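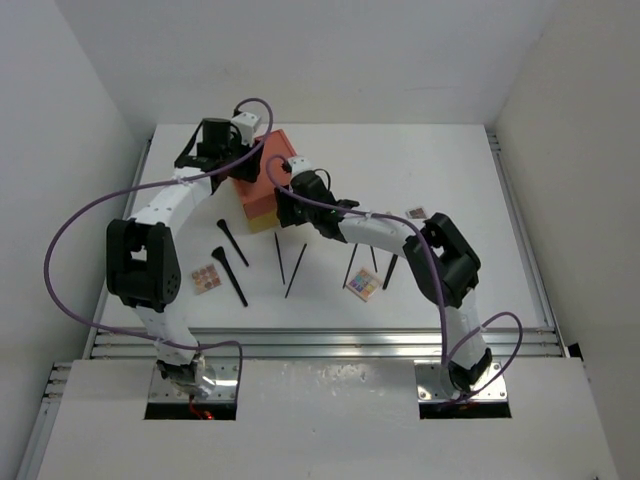

Spring Open House at the Gernik Automation Center

The Gernik Automation Center opened its doors to the public in April for its spring open house. Over the course of the program, 606 visitors toured the building, including 363 high school and community college students. The Center thanks all who attended.

The most popular stop was the two-arm packing station in the Zindside Hall. Staff of the Handling Group presented their work on small consumer goods, using makeup brushes, eyeshadow palettes and an orange box. Items of this kind are of interest to the Center's partners because they differ in size and shape and are often packed by hand in small orders. Visitors were able to watch from the rail and to put questions to the operators between runs.

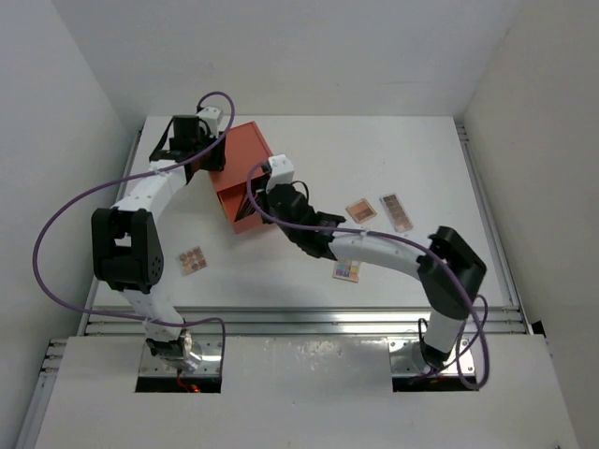
The two-arm station in Zindside Hall, with the right gripper reaching into the open side of the box.

Operators explained that the two arms must share a small work area without getting in each other's way, and that a box standing free on a table is harder to work with than one held in a fixture. The group has recorded 3507 runs at the station to date. A summary of the results will be placed on the Center's website when the present phase of the work is complete.

Elsewhere in the building, Vahidi Controls held a short session on safe work near moving equipment, and the Kurasetti Workshop offered guided tours of its machine shop. Both sessions were filled, and a second tour was added at 2 p.m.

Schools that were unable to obtain places may ask to be added to the list for the fall open house. Requests should be sent to the Center's visitor office and should state the size of the group and the grade level of the students. Parking passes will be issued with the confirmation letter.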